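Zidska Round Tablecloth, Pink

A pink cloth for large round tables, from the Tastov home range. The pattern is a big one, with dark purple-gray tree branches that spread across one side and the center, so you will still see plenty of it once the dishes are out.

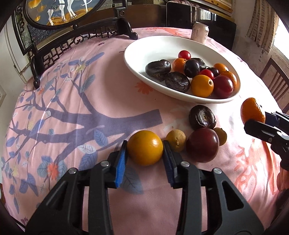
Machine wash cool and hang to dry. Iron on the back. Fruit juice and plum stains should be rinsed before washing. Colors may vary slightly between batches.

Item number: 570
Shipping weight: 1,000 g
Sold singly or in a pack of 2
Care label sewn into the hem

The cloth goes with the white serving pieces on our Haslam page, sold separately. Wide, shallow bowls suit it best.

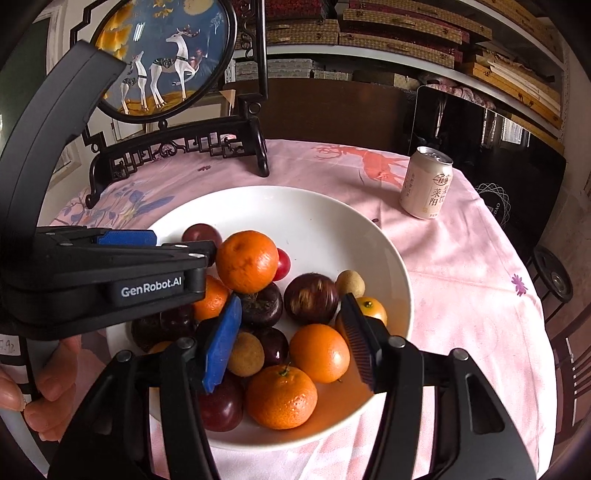 Zidska cloth in pink, with mixed fruit in a white bowl.

Usually ships the next working day. Returns are accepted on unwashed cloths in the original wrapper. For bulk orders, write to Nafula Minja at the Tastov order desk.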